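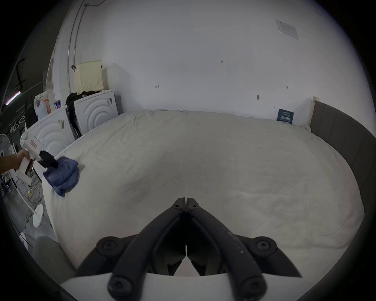

Ticket 1000 – Rastau Residence, linen service. Status: open. The resident of Room 139 reports that the fitted sheet supplied by Drotier does not remain smooth on the large bed. The light gray sheet is slightly wrinkled, and the resident states that the corners lift overnight. A replacement of the same size was issued and produced the same result.

Action taken: the sheet was checked against the supply list. The listed mattress depth was found to be out of date – it had not been revised since March. A deeper size has been requested from the Semer store.
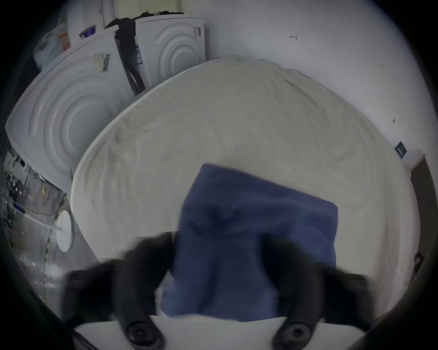
Until the deeper size arrives, staff are asked to wash the present sheets at no more than 90 degrees and to fold them while still warm. Sheets should be returned to the Ong linen room in sets of 2. The ticket will remain open until the resident confirms that the new sheet fits.

Related tickets
Pillowcases returned unpaired
Towel order delayed – Semer store
Mattress depth list, request for revision

Last updated: 11/01/2025

Contact the Linen Desk | © Rastau Residence | Back to top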